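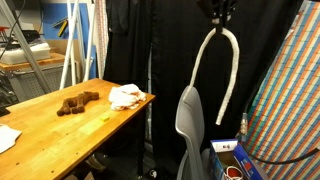 4.2 Comparing the two grippers on soft and awkward objects

The case usually made for replacing a parallel-jaw gripper with a compliant one rests on demonstrations with soft goods. We were not persuaded by these when we began, and the results below have only partly changed our minds. This section reports the comparison between the Nillberg narrow-finger gripper and the Losier compliant gripper, both mounted on the same arm and driven by the same controller. The arm, the wrist camera and the control rate were left alone between the two sets of trials. Only the gripper, its mounting plate and its closing-force limit were changed.

Figure 6. A trial with a narrow-fingered gripper. The fingers hold a long off-white tube or rope near the highest point of its arch, above a gray chair. A plush toy, a crumpled cloth and a yellow block lie on the table.

Earlier comparisons, including our own pilot work in August, used a bare bench with one object in the middle of it. We now think that set-up favours whichever gripper is being promoted. A bare bench removes the contacts that cause most of the trouble: the object resting against a chair back, the fold of cloth that lifts along with its neighbour, the finger that touches the table before it touches anything else. For the present trials we worked in a furnished part of the lab at Cememdale and let objects rest where the task put them, including over furniture and inside open boxes.

Both grippers were run through 700 grasp attempts, spread over seven object classes. The classes were chosen before either gripper was tuned, and we did not drop any of them afterwards. An attempt counted as a success if the object was lifted clear of its support, held through a fixed sideways move and released within the target area. We did not give credit for partial lifts. Several published studies do, and readers comparing our numbers with theirs should bear that in mind.

Long flexible objects

Tubing and thick rope gave the clearest separation between the grippers, though in the opposite direction to the one we had been led to expect. The narrow fingers did better. A tube held near its middle makes an arch whose two sides pull on the grasp unevenly, and if one end is resting on something the load changes as the arm moves. The compliant fingers wrapped the tube well at first contact and then let it rotate. The narrow fingers gave less contact area but held the tube's direction, and direction turned out to matter more for placing the free end.

This should not be read as a general argument for rigid fingers. The advantage disappeared when the tube was gripped close to an end, where both grippers failed at a similar rate and for the same reason: the planner misjudged how far the long side would sag. That is a modelling fault. Changing the hardware does nothing for it, and it is easy to imagine a vendor's report in which it would have been charged to the rival gripper.

Cloth and plush

On crumpled cloth the compliant gripper was better, by a margin we consider real but smaller than the one usually quoted. Most of the gap came from approach angle. The narrow fingers need to come down across a fold, and when the camera's view of the folds was poor they closed on nothing or scraped the table. When we supplied the fold direction by hand, for a subset of the trials, the difference between the grippers shrank to a level we could not separate from day-to-day variation in the arm.

Plush toys did not separate the grippers at all. We mention this because plush toys are so common in demonstrations of compliant hands. They are light, they squash, and they forgive a bad grasp. Our view is that they should be kept in test sets only as a check that the system is working.

Small rigid blocks

Blocks were included as a control. Both grippers handled them well on a clear surface. Next to cloth, the wider compliant fingers often picked up some of the cloth with the block, and we scored those attempts as failures. A reviewer of an earlier draft thought this harsh. We have kept the rule, but the tables in the supplement also show the totals without it, and the order of the two grippers on this class does depend on the choice.

The controller

Part of what is reported as a difference between grippers is likely a difference in controller settings. The Admasu controller we used ships with a default closing profile that suits slow, soft contact. Left at that default, the narrow fingers close too gently to hold a heavy tube, and anyone testing them out of the box would conclude they are weak. We spent two days tuning each gripper, no more for one than for the other, and stopped when the time ran out whether or not we were satisfied. Equal time is a crude way to be fair. Even so, we could find few papers that say how tuning effort was divided, and without that information it is hard to know what their success rates measure.

Two limits on these findings need stating. All of the trials used a single unit of each gripper, so we cannot say how much wear or assembly matters. The lighting was also left as it was, with dark curtains behind much of the workspace, and pale objects were easier for the camera to pick out than they would be in most workplaces. The dark rubber hose class did noticeably worse for both grippers, and we suspect the camera before we suspect the fingers. Section 4.3 takes up that question with the grippers held fixed and the camera moved.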